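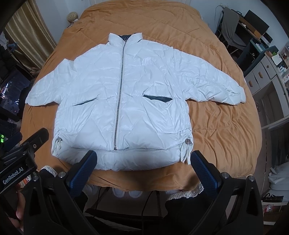 Folding line at our place, anyone else been through this?

laundryhand_58
I work at a commercial laundry, mostly hotel linen plus a garment side for coats and jackets. Management are putting in two folding machines from Brultico in July. Flat linen first, garments "later". There are 13 of us on folding. We've been told no redundancies but the Friday shift is being changed and the piece bonus goes. Has anyone had this and what was it like after?

Monik
We had one for sheets and towels. It does 560 pieces an hour on a good run. I used to fold, now I feed. You stand in one spot and clip corners in all shift. My back is better and my shoulders are worse. Ask about rotation before it goes in. We left it until after and it took months.

stila_b
Feeding is easier than folding, sorry. I did nine years by hand and would not go back.

Monik
Depends how long they leave you on it. Two hours is fine. I was doing full shifts.

Bevan Te Moana
I'm a fitter and look after machines like these. Flat work is solved. Padded jackets are another matter. Zips, toggles, cords, sleeves that won't lie down, all of it catches. I would not expect "later" to be soon. The garment folders I've seen want a shirt, laid flat, facing the right way, and a person has to lay it there.

laundryhand_58
That matches what our supervisor said. She reckons four of us stay on garments by hand and the rest go to feeding and checking. The four haven't been picked. 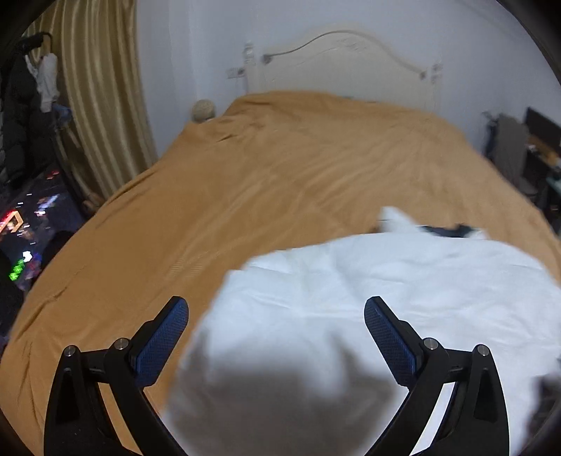 Losing the bonus

Bernice Gbeho
I was the rep when Merrick changed over. Get the bonus question in writing. Ours was worth 1076 a year to a fast folder and they offered a flat payment of 560, once. We got it moved into the hourly rate in the end, though not all of it.

stila_b
A bonus for folding can't carry on if you aren't folding though. I don't see what else they could do.

Bernice Gbeho
The machine's output goes up and the people feeding it are part of that. We put in for a team rate on those grounds. Part of it was accepted.

Monik
Also ask who clears jams. At ours it was "anyone", then one person got trained and now she gets called off her break every day. No extra pay for it.

Bevan Te Moana
Jams should be a trained job with the power locked off. If they say anyone can do it, push back.

laundryhand_58
Thanks all. Meeting is at 2 pm on Friday. I'll ask about rotation, jams and the rate, and who decides on the four garment places. Will post what they say.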